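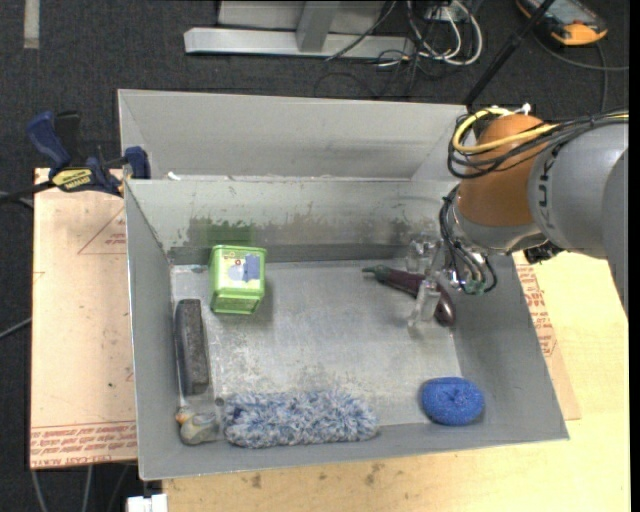

Tdap before a new grandbaby, do I need it again?
My daughter's due in April and she wants everybody who'll hold the baby to have a whooping cough shot. I had a tetanus shot 8 years ago at the Studholm clinic but I have no idea if it was the combo one. Can I find out, or do I just get another?
Posted by partanen_gran

Njål Fjeld
Call the clinic and ask for your shot record, mine in Satatham emailed it over by lunch. If it says Td, that's tetanus and diphtheria only, no whooping cough. Tdap is the one you want. If they can't find it, ask the pharmacist, mine was happy to just give me a new one. Try to get it a couple of weeks before the baby comes so it has time to kick in. And congratulations!!

mo891
got mine at the pharmacy, paid 80 bucks bc my plan didn't cover it, so check first. arm was sore for two days

Premico
What Njål said. My sister's doctor wanted her to get one while she was pregnant too, so your daughter might ask about hers.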